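# Helby Filter Gateway 72

Network-level ad and tracker filtering for offices, libraries and school sites

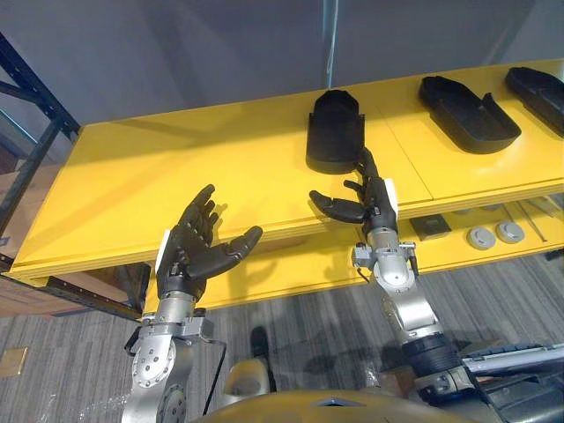

## Overview

The Helby Filter Gateway 72 is a small network appliance that blocks advertising, tracking scripts and known malicious domains before they reach the browser. It is installed between the router and the main switch and applies to every device on the network. No browser extension is required on individual computers, and existing extensions may remain in place.

The Gateway 72 replaces the earlier Gateway 40. Configuration files exported from the Gateway 40 can be imported without conversion, except for custom block pages, which must be uploaded again.

## Filtering

Requests are checked against subscription lists stored on the appliance. Thirteen lists are supplied at delivery, of which four are enabled by default. The administrator may enable others, add lists by web address, or enter individual domains by hand. Up to 3000 manual entries are supported.

Lists are refreshed each night at 2:30 a.m. local time. The hour may be changed under Settings > Updates. If a refresh fails, the previous version of the list stays in force and a notice is written to the log.

Network filtering works on domain names. Advertisements delivered from the same domain as the requested content, as is common with video streaming, will generally pass through. Sites that need to remove such material should continue to use a browser extension together with the gateway.

## Exceptions

Some websites refuse to load while filtering is active. Three kinds of exception are available:

- **Site exception.** The named domain is allowed for all users.
- **Device exception.** One device is left unfiltered, identified by its hardware address.
- **Timed pause.** Filtering is suspended for 5, 15 or 60 minutes and resumes without further action.

Users who have been given the Pause permission can start a timed pause from the block page. All other exceptions are made by an administrator. After an exception is added, the browser may need to be closed and reopened, as many browsers keep their own record of recent lookups.

## Browser compatibility

Browsers set to use encrypted DNS with an outside provider will bypass the gateway. The Katora policy template, included in the download area, turns this setting off on managed computers. On unmanaged computers it must be changed by hand in the browser's privacy settings.

## Specifications

| Item | Value |
|---|---|
| Recommended number of devices | Up to 250 |
| Network ports | 2 x Gigabit Ethernet |
| Log retention | 25 days |
| Power | External adapter, supplied |
| Mounting | Desktop or wall |
| Administration | Web interface, local network only |

## In the box

Gateway 72, power adapter, one network cable, wall bracket with screws, printed quick start sheet. 

## Ordering and support

The Gateway 72 is sold through Verbruggen and its approved resellers. List updates are included for the first year and may be renewed annually. When renewal lapses, filtering continues with the last lists received.

Support requests should include the serial number, the firmware version and an exported log.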